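**Re: [shop-floor] Can a machine do the small jobs yet?**

Date: 19 Apr 2025

Replying to the thread from the Rolton side, with the earlier message quoted further down so people who joined this month can follow. I am on the repair and refurbishing end of things, so I will stick to desktop PCs and leave the laundry folding question to others.

The job I want to talk about is putting a processor in its place.
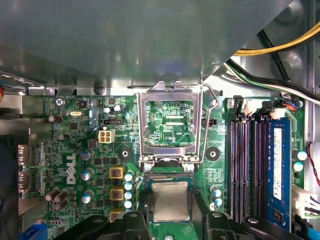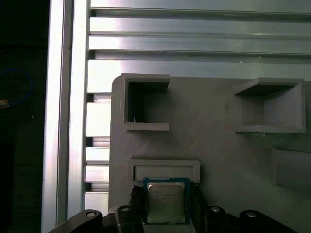 First one: the chip near the open socket of a Dell board. Second one: a chip and a slot holder on the gray printed board.

*Reading time: 6 min*

The message I am answering:

> We had the Pakton people in to talk about automating the refurb line. Their pitch was that anything a person does with two fingers and a screwdriver, a machine will do within a few years. Our bench staff did not agree. They said the pitch left out everything that makes the job slow.
>
> So my question to the list is a simple one. Of the small jobs, at home or in the shop, which can be handed to a machine now? I don't mean on a stage or in a video with the speed turned up. I mean you leave it running, you go to lunch, and the work is done when you get back.
>
> I would also like to hear from anyone who has tried and gone back to doing it by hand.
>
> For what it's worth, at home I own a robot vacuum and a dishwasher. The dishwasher is the better robot.

I agree about the dishwasher. It is a good place to start, too. A dishwasher does not handle dishes. Somebody loads it and somebody unloads it, and the machine does the part in between, in a closed box where nothing moves that it did not plan to move. Most of what works in a shop is the same. Our parts washer works. Our label printer works. The disk wiping station works, and it will run all night. In every case a person puts the work in and takes it out, and that loading and unloading is the part Pakton is promising to take over.

Now the processor. For those who have never done it, the steps on the kind of board we see most are these:

1. Lift the retention lever and open the load plate.
2. Pick up the processor by its edges.
3. Turn it so the notches and the corner mark agree with the socket.
4. Lower it straight down. No push, no slide.
5. Close the plate and bring the lever down, which does take a push.
6. Paste, cooler, fan lead.

A new hire learns this in an afternoon. After a week they don't think about it. It is a job where almost all the trouble is in steps 3 and 4, and the trouble is expensive. The contacts in a socket like that are fine springy pins. Drop a corner of the chip on them, or drag it sideways a hair, and you have a dead board that looks fine from arm's length.

We kept count on this for one month, last August. Over that month our bench handled 2,290 machines of all kinds. Most never needed the processor touched. Of the ones that did, we bent pins on 6. All of them could be traced to the same two or three causes: a tired person at the end of a shift, a chip with old paste on the edge that stuck to a glove, and one board where the lever had been forced before it reached us.

That is the number a machine has to beat, and I think people outside the trade guess it is much higher than it is. People are very good at this. They feel the chip settle. If it has not settled they know before they close the plate, and they lift it and start again without making a note of it anywhere.

So, to answer the question, here is how I would sort our own jobs.

**Can be handed over now, if you build the fixture.** Moving a known part from a known holder to another known holder. If the chip always starts in the same pocket and always goes to a pocket in the same spot, this is old work for a machine. The cost is in the holders, and in somebody keeping the holders filled. We priced a small cell of this sort with Pichon, and the arm was not the big item on the quote. The trays, the fixture plates and the setup days were.

**Can be handed over on a good day.** Taking a processor to a socket on a board that is still in its case. The socket itself is always the same size. Everything near it changes. Drive cages and shrouds hang over the board. Power leads run wherever the last person left them. The memory may be in one slot or in four. A person moves a cable aside with the back of the hand while reaching for something else and does not count it as a step. For a machine it is a step, and a hard one, because a cable does not stay where it is put.

**Not yet.** Deciding what to do when it is not right. A chip that will not sit flat. A lever with too much resistance. A bit of lint in the socket. Our people stop, look, tilt the case toward the light, blow on it, swap to a different pair of tweezers. I have not seen a machine do that whole chain with no one standing there.

The second item is where I have changed my mind a little. A couple of years ago I would have put it under "not yet." The gap between working at a flat practice board with tidy holders and working inside a real case used to be so large that I didn't think one said much about the other. I think it says more now. Getting the grip right on a thin square part, by the edges and without tilting it, carries over. Finding the pocket carries over in part. What does not carry over is the clutter, and the fact that a holder will forgive you and a socket won't.

On your last question, whether anyone has tried and gone back: yes, us. We ran a trial of the Atutier screw station. You set the case on a plate, it finds the side panel and drive cage screws and backs them out. On one model of case it was fine. We get a mixed lot, though, and each time the model changed someone had to call up the right program, check the plate and watch the first one through. That took 15 minutes. Our runs of one model are often 5 machines long. You can do that sum yourselves. A person with a good electric driver was done before the station was ready to start. It is under a cover in the back now, and we may bring it out again if we ever land a contract with a few hundred of the same case.

I don't hold this against the station. It did what the sheet said. The sheet assumed you have a lot of one thing, and a refurb shop never has that. A home doesn't either, which is why I think the household jobs will come later than the shop ones, whatever order they get announced in. A kitchen is a mixed lot every day. At least our cases all come in through the same door and land on the same bench height.

Some things I would ask Pakton, or anyone else, before signing:

- What happens when it misses? Does it stop, try again, or carry on?
- How hard can it press before it notices?
- How long to change over to a different model, done by our staff and not theirs?
- Who pays for the boards it ruins while it is being set up?
- Can they show it running for a full shift at normal speed, on units we bring ourselves?

The second one matters most for socket work. A fast arm that can't feel a stuck corner is a machine for bending pins. A slow one that can feel it is useful even if it takes four times as long as a person, as long as it can be left alone. I would take that trade. We have plenty of hours at night when no one is on the bench.

What I would not do is plan staffing around any of it. We had a draft budget that did, and we pulled it. For now the sensible use of the money is better lighting over the benches, vacuum pickup pens for the chips, and a rule that socket work is done in the first half of a shift. We brought in the rule after that August count, and it cost nothing.

If anyone on the list runs a mixed line and has a cell doing work inside the case with no one watching, I would like to hear the model mix and the change time. Failure counts too, if you are allowed to share them. Please reply to the list so it ends up in the archive.

-- Rolton refurb bench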